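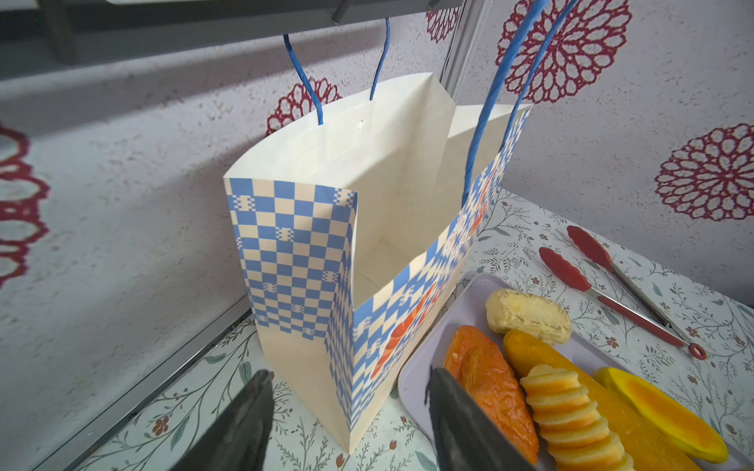
The Form Got Prettier. Did It Get Shorter?

Arkville spent four years replacing its business license application. Measured by what the applicant has to type, very little was replaced.

April 26, 2025

Print | E-mail | Shares: 38 | Comments (6)

The old business license application in Arkville had 227 fields. You could fill it out on paper at the counter in City Hall, or you could download a PDF, print it, fill it out on paper at home and bring it to the counter in City Hall. The city called the second method "online."

The new application runs on a product called Luseo, sold and maintained by a company called Stendusico. It has rounded buttons. It has a progress bar. It saves your work, mostly, and on a phone it looks like something made for a phone. It has 225 fields.

I went through both versions with a pencil to get those numbers, and I'd encourage any reader with a free afternoon and a high tolerance for the phrase "if applicable" to do the same. Two questions disappeared. One asked for a fax number. The other asked for a second fax number.

Everything else made the trip. The applicant still gives a mailing address three times. The applicant still states whether the business will operate a steam boiler, and in what year the boiler was last inspected, even after stating that there isn't one. A person opening a one-chair barber shop is still asked for the tonnage of the largest vehicle on the premises.

What a city buys when it buys a portal

Arkville isn't unusual. I have been writing about public software for long enough to have sat through a lot of launch demos, and they tend to follow one script. Somebody projects a scan of the old form, a little crooked, and the room laughs. Then comes the new screen, and the room relaxes. Clean type does a great deal of work in a meeting like that. You would have to be fairly rude to put your hand up and ask whether the questions are the same questions.

The city's own request for proposals, which runs longer than the application it was meant to fix, mentions "modern" on nearly every page. It asks for a modern look and feel, a modern architecture and a modern experience. It doesn't ask the winning bidder to cut a single question. It couldn't very well have done so. The questions belong to nine different city departments, some of them written into ordinance, and no vendor has the authority to tell the fire marshal what the fire marshal doesn't need to know.

That authority sits with the city, and the city chose to spend its time on other things. The project's early meeting notes, released last year after a records request, record a long discussion of the shade of green in the header. There is one line about the content of the form. It reads: "Field review, phase 2." The project plan has no phase 2.

The number on the slide

In September the city put out its first results. The headline was that 2,534 applications had been started in Luseo since launch. This went on a slide, and from the slide it went into the annual report, and from there into a trade newsletter, where it was described as "adoption."

Started is a soft word. To start an application you create an account and click a button labeled Begin. I have started four myself, and I don't own a business. Anyone who wants to see the fee schedule has to start one too, as the fees don't appear until the third screen. So the count takes in the curious, the lost, the people comparing prices with the next county over, and at least one magazine writer.

The figure that would tell you something is how many were finished. It isn't on the slide. It's in a spreadsheet attached to the same quarterly report, on the second tab, and it is 1,249.

So fewer than half of the applications begun in the new system came out the other end. The city says this is normal, and for all I know it is. When I asked what the figure had been under the paper system, I was told that paper applications weren't tracked until they were submitted, so there was nothing to compare. I believe that. It does leave open the question of how anyone arrived at the claim, also on the slide, that the process is now "significantly easier."

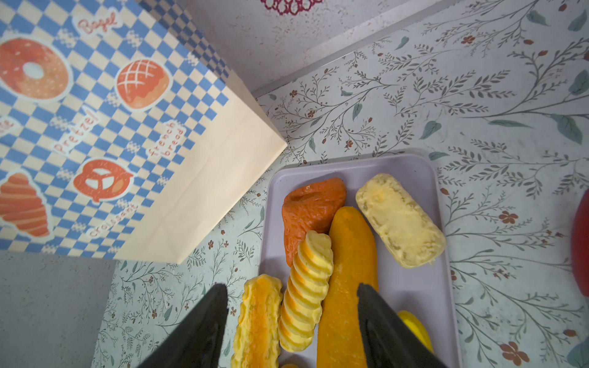 Paper bag printed with bagel, pretzel and croissant drawings.

Easier for whom

Easier for the counter staff, possibly. A typed application is nicer to read than a handwritten one, and I don't want to be sour about that. People who spend their days decoding other people's sevens deserve a break.

But the counter line in Arkville has not gone away. On the morning I visited there were people in it holding printouts of Luseo screens. Some had been told by the system that their parcel number was invalid. It was the right number with a dash in it. Others had reached the page that asks for a zoning letter, which has to be requested in person, from an office on the floor above, and then scanned, and then uploaded as a file under a certain size. The city has no public scanner.

I tried the help line too. It's answered by Stendusico under its contract, from somewhere that isn't Arkville, and the agent was patient and pleasant and had never heard of a zoning letter. She could see which screen I was on. She could reset my password. She suggested I contact the city.

This is the part that people who run these projects find hard to take in, or find convenient not to. A license application is the visible end of a long chain of decisions made by people who mostly don't talk to each other. Putting a better screen on it makes the chain easier to look at. If zoning and fire and public works each want the address in their own format, then the applicant types it three times, in green or in any other color.

A duller example

Corrigan, a smaller town an hour south, has no portal and no vendor. Two years ago its clerk's office wanted one, couldn't pay for one, and did something cheaper. It got each department to send somebody to a room with a printed copy of the form, and each of them had to say, out loud, what happened to every answer after it arrived.

A good many answers went nowhere. Some were keyed into a database that another office had stopped opening. Several were collected on behalf of the state, which had quit asking for them years before. One was there so that a particular report could be produced, and the report had been stopped without the question being told.

Corrigan's form now fits on two sides of one sheet. It's still a PDF. It's ugly, the margins are uneven and the town seal is blurry. You can mail it in. I am wary of making a hero out of a small town with an easy caseload, and Corrigan licenses a tiny fraction of what Arkville does. Nor has it published any figures I could check. The clerk's office says that it hears fewer complaints, and offices do say that. But I filled the thing out at a picnic table, with a borrowed pen, before my coffee was finished.

It made for no slide at all. No newsletter picked it up. I only know about it through a footnote in a regional planning document that I was reading for another story.

The renewal

Arkville's contract with Stendusico comes up for renewal this fall. The staff memo recommends extending it and adding a module that will, in the memo's words, "leverage intelligent assistance to guide applicants through complex requirements." In the demo I watched, a chat box in the corner of the boiler page offered to explain what a boiler was.

It explained it well. It then asked whether the applicant had one, and when the applicant said no, the page asked for the date of the last inspection.

I put a few questions to the city in writing before this went to press. How many of the 225 fields has each department confirmed that it uses? The reply said a review was under consideration. Who would lead such a review? That had yet to be determined. Would the renewal be made to depend on one? The reply thanked me for my interest in Arkville's digital journey and gave me the address of the portal, where I would be able to submit my comments after creating an account.

I already have one, of course. My four applications are still in there, each of them stopped on the third screen, and each still counted, as far as I can tell, among the 2,534.

Print | E-mail | Read all comments (6)

Contact us | Letters to the editor | Subscriptions | © 2025. All rights reserved. | Back to top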